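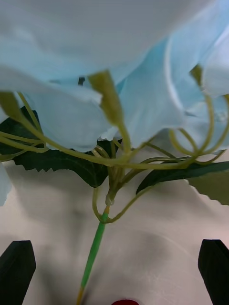
Running a Small Stall, Unit 3: What Things Cost and What to Ask for Them
Notes by Kiyoshi Fujimoto

Last time we talked about what to sell. Most of you chose candles. I have made my peace with it, and these notes work equally well for soap.

This unit covers the gap between what you pay for a thing and what you get for it. The arithmetic is the kind you did in middle school. People still get it wrong, usually in the direction that flatters them, so please bring a pencil and a low opinion of your own memory.

Two kinds of cost

A fixed cost is money you owe even if the whole town stays home. The pitch fee is the obvious one. So is insurance, and so is the card reader if you rent yours by the month. At the Mekatari market the fee is due before you unload, and the man who collects it has heard your story about the rain.

A variable cost goes up each time you sell one more thing. Stock, bags, tissue paper, the slice the card company takes. If you sell nothing you don't pay it, except that you already bought the stock, which we'll come back to under Leftovers.

Some costs sit between the two and enjoy causing arguments. Gas is fixed if you make one trip and variable if you keep driving home for more candles. Put it wherever you like, but put it in the same place every month or your records will be useless by August.

The one you will leave out is your own time. Every class leaves it out. Write it down anyway, including the evening you spent on labels.

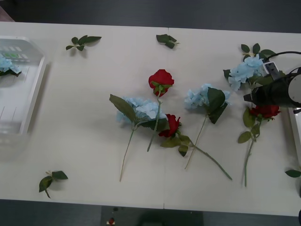
Break-even

Suppose a pitch at Skulldale costs $100 for the day. Your item costs you $3, and you sell it for $10. Each sale leaves $7 toward the pitch. Divide 100 by 7 and you get a little over 14, and as customers rarely buy a fraction of an item, you need to sell 15. The first 14 sales belong to the landlord. The fifteenth buys you part of a sandwich.

Now drop the price to $8 because the stall opposite did. Each sale leaves $5, and you need 20 sales. You cut the price by a fifth and gave yourself a third more work. Try it with your own figures before you copy anyone else's sign. The stall opposite may be losing money with great confidence.

Markup and margin

These are different numbers and people swap them freely, most often when talking to a bank. Markup is the profit as a share of what you paid. Margin is the profit as a share of what the customer paid. Buy at $5, sell at $10, and your markup is 100 percent while your margin is 50 percent. A margin of 100 percent means the goods were free. If you have found a supplier like that, see me after class.

Picking a price

Start from cost, so you know the floor. Then look at what similar things sell for nearby, so you know the neighborhood. Then ask whether your customer has any reason to pay more at your stall than at the next one. "I worked hard on it" is your reason. It is rarely theirs.

Round prices are easier on a stall. A price ending in ninety-nine cents means a cash box full of pennies and a line of people waiting while you look for them.

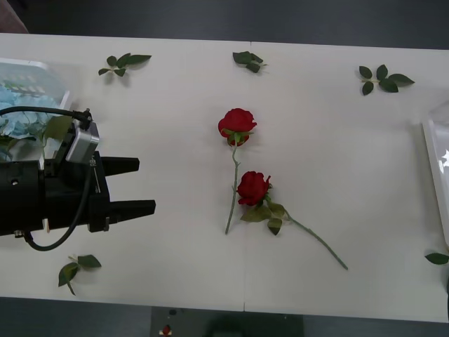
Display costs belong in your sums too, and they need spreading out. Say you buy a folding table and expect it to last several seasons. Charging the whole price to your first market makes that day look like a disaster, and charging it to none of them makes every day look better than it was. Divide the price by the number of markets you expect to work and treat the result as a small fixed cost each time. Keep the table plain. A long white top with red roses on it does perfectly well, even with a seam running down the middle where the two panels meet, and I have yet to see a customer walk away over a seam. What they do walk away from is a table with no prices on it.

Leftovers

Unsold stock is money in a box. If it keeps, count it at what you paid for it, never at what you hoped to get. If it doesn't keep, take the loss on the day and write it down before you eat the evidence.

Marking down at closing time works once or twice. After that your regulars learn to arrive at closing time. Sugawara Bakery trained half of Rotholm this way and spent a long winter training them back.

Before next time

Work out your own break-even, first with a pitch fee of $100 and then with the fee doubled. Show the steps.

List every cost for one market day and mark each one fixed or variable. Include your time. I will look for it first.

Read the handout on permits. It is dull and there is a fine for not having one.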